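Progress note, May, Clirus grant

Sim side is mostly on track. Two-arm turntable cell is built and stable, 1031 demos generated so far, 400 of them with randomized cup positions on the tray. Blue bin stays put for now. Policy trained on the full set gets 81 percent in sim, up from 22 on the old single-arm data.

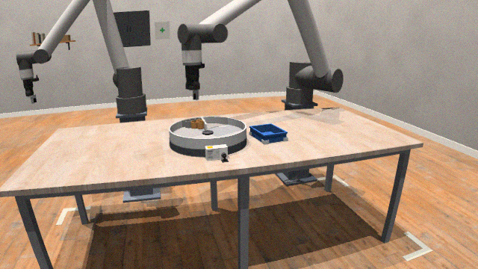 Prorkton Manipulation Group | Department of Mechanical Engineering

Still open: timing between the arms. Most failures are the second arm going in before the tray has stoped. Trying a wait signal on tray speed, no numbers yet. Real-cell transfer not started, waiting on teh gripper order.

Budget fine. Questions to Mariann Magyar.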